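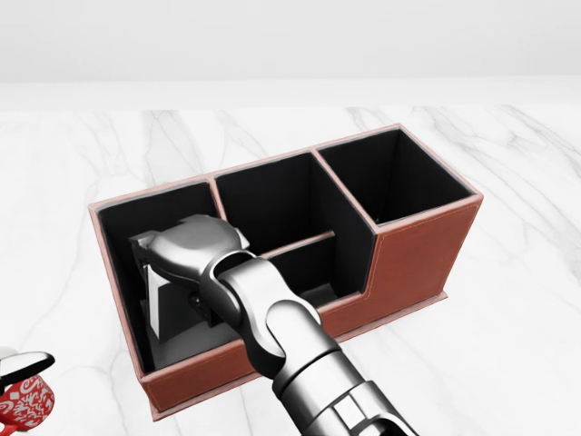
The number that gets quoted from our last round of tests is 700 out of 995. That is how many times the simulated robot put a small block into the desk organiser and left it there. I work on the Greco task set at Zuvero, I helped write the script that counted those successes, and I think we should stop printing the number on its own.

I don't say this because it is wrong. The count was checked twice and I would sign for it. My complaint is that it answers a question few readers have. Someone who reads a paper on robot hands wants to know what the hand can do. A success rate tells them what the end of the task looked like, with everything before the end left out.

Greco is a set of tabletop jobs run in the Plarnotgate simulator. The one I know best asks a robot to pick a block up off a marble worktop and drop it into a compartment of an organiser. We start from 305 demonstrations recorded by people at a desk with tracking gloves. The policy learns from those and is then let loose on starting positions it has not seen. At the end of each trial the script asks where the block is. If it is inside the walls of the right compartment, the trial passes. It takes a fraction of a second per trial and it never gets tired, which is why we all like it.

The trouble starts when you watch the trials. I sat down one afternoon in November with 25 passes picked at random, meaning to find a nice clip for a talk. Several of them were ugly. In one, the block was pinched against the outside wall of the organiser and dragged up it until it tipped over the rim. In another the hand lost the block above the box, knocked it with a knuckle on the way down, and it fell into the right place. The script passed both. A person would have passed neither, and on a real desk the organiser would have been pushed across the table in the first case and the block would be on the carpet in the second. 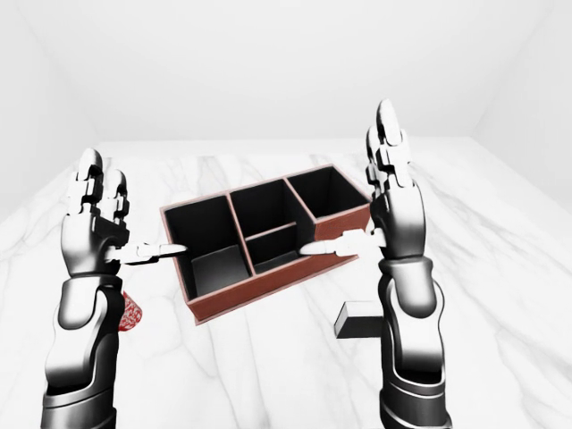

The two-handed version of the Greco desk task, with a thumb on each side of the organiser. Simulation render.

Fails have the same problem the other way round. Some of ours contain a clean reach, a good grip, a steady lift and then a timeout with the block hanging over the box. Those go into the same pile as the trials where the hand swept past the block and never touched it. If you are trying to improve a policy, these are completely different faults, and the headline figure treats them as one.

The fix is dull and it has been suggested before by other people. Split the task into stages, and report how many trials get through each one. For this job I would use four: first contact, hold, lift clear of the table, and release inside the compartment. A simulator knows every contact force at every step, so none of this needs new equipment. We were already saving the data and throwing it away at the end of the month.

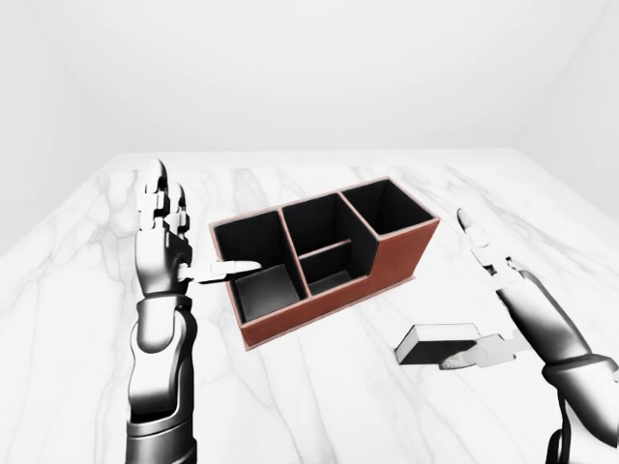
First contact is the stage I would most like to see in print. It is also the one people tell me is too fussy to define, and I agree that it takes some care. A robot hand has a lot of surfaces, and any of them can arrive first. Take a moment where the thumb is against the block, the index finger is still pointing up and away from it, and the other hand is upright on the far side of the organiser. Is that contact? I would say yes, and I would record which digit made it. Is it a hold? Plainly no, with one digit touching and nothing opposing it. A final-position score can't see any difference between that moment and one where the hand is nowhere near the block, and yet most of what makes the job hard sits between those two.

The main objection I hear comes from friends at Bivico, who build grippers and would like their results to sit next to ours in a table. A parallel gripper and a jointed hand do not make contact in the same way, they say, so a staged score will flatter one of them. I think that is a fair worry and a small one. The stages can be set by what happens to the block. It is touched, it stops slipping, it leaves the table, it comes to rest. A pair of flat plates and a hand with a thumb can both be judged on that.

The other objection is space. Four numbers take up more room than one, and the conference template is tight. I have less patience with this. We find room for a picture of the training cluster.

There is a cost I should own up to. Our own figures look worse when they are split. Some of those 700 passes go through a stage they should have failed, and once you ask for a proper hold before the lift, they drop out. I have not finished the recount and I don't want to give a figure until I have. It will be lower. The December release of Greco will carry the staged scores beside the old one, and the thresholds will be in a plain text file so that anyone who thinks we set the hold test too strictly can change it and run the count again.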